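Cómo quitar las manchas amarillas de las camisas blancas (y que no vuelvan a la semana)

Llevo años peleándome con el cerco amarillo de las axilas y del cuello, y he probado casi todo lo que circula por ahí: el limón, la aspirina machacada, la pasta de dientes... Os cuento lo que a mí me funciona, que es bastante menos exótico y sale baratísimo.

Primero, un aviso: nada de lejía. Yo arruiné así dos camisas Wonex que me encantaban. La lejía reacciona con los restos de sudor y desodorante y el amarillo se pone todavía más amarillo, casi naranja. Si ya lo habéis hecho, aclarad muchísimo antes de seguir con lo de abajo y, sobre todo, no la mezcléis con ningún otro producto, que suelta gases peligrosos.

Lo que hace falta

Percarbonato de sodio (lo venden en droguerías, en bote o a granel)
Bicarbonato
Jabón líquido de lavar platos, el más sencillo que tengáis
Un cepillo de dientes viejo
Un barreño
Guantes

Paso 1. Mirad la etiqueta. Este método es para algodón y lino blancos. Con lana y seda no, por favor, el percarbonato se las come. Con mezclas de poliéster va bien, pero con el agua un poco más templada.

Paso 2. Mojad la zona con agua tibia y poned encima una pasta de bicarbonato con un chorrito de jabón de platos. Tiene que quedar como un yogur espeso. Frotad con el cepillo por dentro de la camisa, que es donde se agarra la mancha - yo estuve años frotando por fuera, así me iba. Dejadla media hora.

Paso 3. Llenad el barreño con agua a unos 40 grados y disolved una cucharada sopera de percarbonato por cada 5 litros. Removed bien hasta que no queden granitos. Metéis la camisa entera, sin escurrir la pasta, y la dejáis un par de horas. Si la mancha es vieja, toda la noche. No lo guardéis en una botella cerrada para otro día, porque sigue soltando gas y puede reventar.

Paso 4. A la lavadora con el programa normal y vuestro detergente. Suavizante no: deja una película en el tejido y el desodorante se pega mucho más.

Paso 5. Antes de secar, mirad la mancha con luz buena. Si queda algo, repetid el remojo. Nunca, nunca metáis en la secadora una camisa que todavía tiene cerco, el calor lo fija y entonces sí que hay que echarle paciencia. Mejor al sol, tendida del revés.

Para que no vuelvan

Mi amigo Yhon Condori, que plancha camisas mejor que nadie que yo conozca, me enseñó a esperar a que el desodorante se seque antes de vestirme. Parece una tontería, pero desde octubre que lo hago y las Nelard del trabajo siguen blancas. También ayuda lavar la camisa el mismo día, o por lo menos no dejarla hecha una bola en el fondo del cesto. Un cesto con agujeritos, que deje pasar el aire, va mucho mejor que una bolsa cerrada.
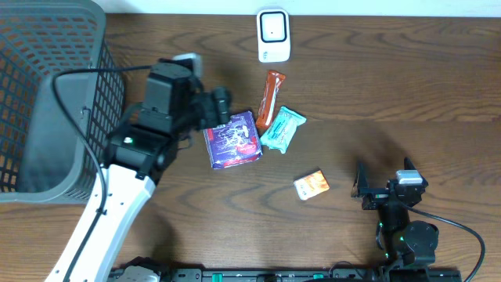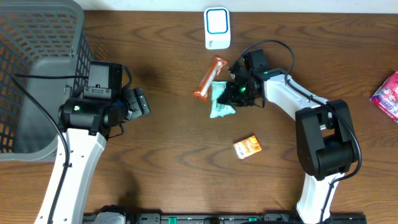 El cesto gris de rejilla, sobre la mesa de madera.

Si tenéis dudas con algún tejido raro, dejádmelas en los comentarios y os voy contestando. ¡Y contadme qué tal os queda el cuello, que es lo más rebelde!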